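4.2 The shared table as a folding surface

Much of the writing on household textile tasks treats the surface as a given. A towel is laid on "a table," a method for folding it is reported, and the reader is left to assume that the table is bare, wide enough and the right height. We doubt that this assumption holds outside of a test kitchen, and the material in this section was gathered to see how far it could be pushed before the usual advice stopped making sense.

The advice in question is the flat-start rule, which we take from the Kekwood handbook and which reappears with small changes in the Zerier guidelines. It says that a towel should be spread fully flat, smoothed to its corners and squared to the nearest table edge before the first fold is made. Both sources present the rule as settled. Neither gives a comparison against towels that were left wrinkled or set down at an angle, and the Kekwood text cites only its own earlier edition. Bailly raised this point in an internal review and we have not found an answer to it since.

Our objection is a simple one. People who fold things at a work table rarely clear it first. They push a plant back a little, leave a bottle where it stands, and start. If the flat-start rule matters as much as its supporters say, then it should matter most on tables of this kind, where a squared towel competes for space with everything else. If it makes no difference there, the rule may be little more than a preference for neat pictures.

We therefore kept the table as its users had it. Figure 4 shows a gray piece of cloth on the long white table in the main room, with the potted plant left in place. The cloth lies at a slant in both views, and it is slightly wrinkled. By the wording of either handbook it would not count as ready to fold.
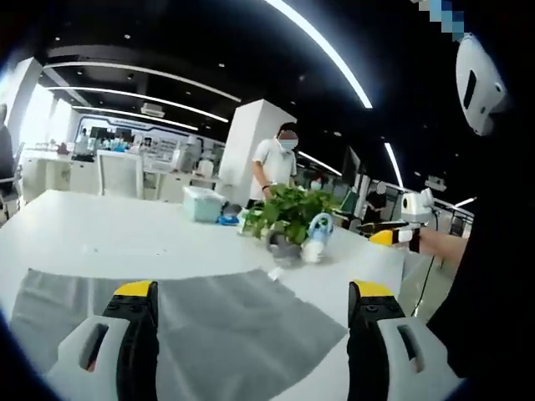
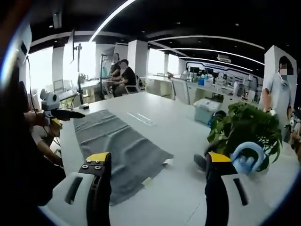 Figure 4. Gray cloth on the long white table, two views. A small crumpled white item lies near the cloth in each.

4.3 What counts as "flat"

Before any claim can be made about flat starts, someone has to say when a towel is flat. Here the sources are less helpful than their tone suggests. The Zerier guidelines ask for a cloth "free of visible folds," a standard that a cotton towel straight from a shelf will almost never meet. Kekwood asks for corners that "rest without tension." We tried to apply both standards to our own records and found that two careful readers could look at the same cloth and disagree, each with a fair reading of the text on their side.

Our working set held 974 starting states, drawn from 49 sessions. Two readers sorted them separately into flat, nearly flat and not flat. They parted ways on 300 of them, and most of those sat between the first two groups. We don't think this can be fixed by training the readers harder. A towel with one lifted hem and a towel with a shallow ridge down the middle are different problems for the person folding, and a single word is being asked to cover both.

The slant raises a separate question. Squaring a towel to the table edge makes sense if the folder stands at that edge and stays there. At a long table used from both sides it is hard to say which edge should count. A cloth that looks crooked from one place may lie straight in front of someone standing at the corner. We would rather see the direction of the towel recorded against the position of the folder, as Rudd does, than against the furniture. Rudd's scheme has its own weakness (it ignores folders who walk around the table partway through), but it at least describes something the folder might care about.

Small clutter is harder still. Scraps of tissue and paper were left alone in our sessions unless they were under the cloth. The Plultorach checklist would have us remove all of them and log the removal, a step that adds work and changes the table we set out to study. We followed it for nine sessions in March and then stopped. The logs from those sessions are complete, and we have kept them in the set, but we can't say that they taught us much about towels.

None of this shows that the flat-start rule is wrong. It may well save time on a first fold, and people who were taught it tend to like it. Our complaint is that it has been passed along as a finding when the comparison behind it was never made - and the terms it depends on are too loose to make one with.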